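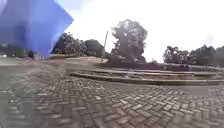
What is Suneslow?

Suneslow is a software package for wheeled outdoor robots that estimates the robot's motion and marks drivable ground using camera images of paved surfaces. It was written for places where the ground carries a repeating pattern, such as block paving, and where satellite positioning is weak under trees.

Overview

Suneslow is developed by Fragkou and is normally run together with the Pasari local planner, although the two can be installed separately. The first public release is dated 6/4/23. The package has three processes: a motion estimator, a ground segmenter, and a map server that publishes a cost grid. All three read from a shared clock and write to the same log format.

Motion estimation

Most visual odometry systems find small image patches in one frame and match them in the next. Repeating patterns cause trouble for this method. In herringbone paving, one block corner looks much like the next corner of the same orientation, and a match that is wrong by a whole repeat of the pattern can still have a low matching error. The resulting speed estimate is wrong but steady, so a simple outlier test does not reject it.

Suneslow handles this case by keeping several motion candidates, each separated by one repeat of the pattern. Wheel encoder data is used to rank them. Up to 4 candidates are carried forward at a time, and a candidate is dropped when its predicted position of a distant feature, such as a pole or the edge of a tree crown, no longer agrees with the image. Distant features are weak evidence for forward travel but good evidence for turning, and the estimator weights them that way.

The ground plane is fitted again for every keyframe. On a road with a crest, a single fixed plane makes far blocks appear too small, and the estimator then reads the slope as extra distance.

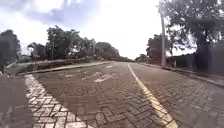
One reader of the project's mailing list objected that painted lines should be used before the block pattern, because a line gives heading directly and needs no choice between candidates. The developers agreed for heading but kept the block pattern for distance, as a long solid line has no texture along its length once the paint is even. Since the October release, line features have been on by default. Worn paint is accepted if enough edge pixels remain, and the jagged edges that form where paint crosses joints are smoothed before the line is fitted.

Ground segmentation

The segmenter divides the lower part of each image into paving, painted paving, curb, loose material, vegetation, and unknown. It does not assign a class above the fitted horizon. Training used 2,811 labeled images, with the labels drawn as polygons and checked against the ground plane.

Two classes are often confused. Dust or dry soil lying over blocks hides the joints, and an early version of the segmenter marked such areas as bare ground outside the paved surface. The planner then steered around patches that could be crossed without difficulty.
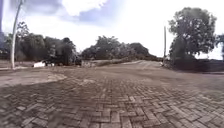
The correction was to treat the loss of joints as a change in confidence, with the class left open until a second cue is available. If blocks are visible on more than one side of a patch and the plane fit shows no step, the patch is assigned to loose material over paving. Its cost is set slightly above that of clean paving, and the speed limit sent to Pasari is lowered to allow for reduced grip. If a step is found, the patch is marked unknown and the planner waits for a closer view.

Curbs are detected from the step in height and from the bright top edge under diffuse light. The height test takes priority. Pale curbs beside pale ground give little contrast, and a detector based on brightness alone produced gaps in the boundary at longer range.

Exposure

Overcast skies can be much brighter than the ground. With exposure averaged over the full image, trees become dark shapes and low objects under them are lost. Suneslow meters from the region below the horizon and accepts a washed-out sky. If the camera driver does not support a metering region, the exposure is set from a histogram of the last keyframe. 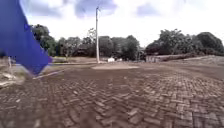

Open herringbone paving with a light sandy patch at the base of a utility pole.

Evaluation and limits

The Jumness test set contains 1,000 short sequences on block paving. Suneslow chose the wrong pattern repeat in a small share of them, mostly at low speed with wheel slip. Results on plain asphalt are close to those of ordinary visual odometry and offer no clear reason to change.

Known limits include standing water, strong leaf shadow, and any object close to the lens that covers a large part of the view. In the last case the estimator masks the affected area and lowers its reported confidence. Log files are split after nearly 1,000 keyframes, and replay across a split requires the index file from the same run.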